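Void bets when a cup tie is moved to a neutral ground

Posted by Vesela Vukadinović, October 8, 2025

I placed a pre-match bet on Skumevik to beat Susov in the second leg, at the home ground. The match was later moved to a neutral venue and played on the original date. Skumevik won, yet my stake was returned and the bet was marked void. Is the bookmaker entitled to do this? My bet reference ends in 1849.
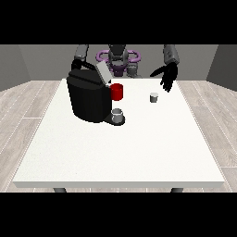
Zlatko Kelmendi
In most cases, yes. Bookmakers' rules generally state that a bet on a named home team stands only if the match is played at the listed venue or, in some instances, if the home team is unchanged. Please consult the section on venue changes in the terms that applied when the bet was accepted. Where the terms say that a move to neutral ground makes all bets void, the return of the stake is the correct settlement. Should the terms be silent on the matter, you may submit a written complaint and request a final decision.

Rok Bošković
Same thing happened to me in April with a Tanasarn match. Stake back, no winnings. I did not pursue it.

Kristýna Havlíček
I would add that accumulators are treated differently. The void selection is removed and the remaining selections stand at their own odds. Members are advised to keep a copy of the bet slip and the rules page, as the wording may be revised during the season. See also thread 352 on postponed matches.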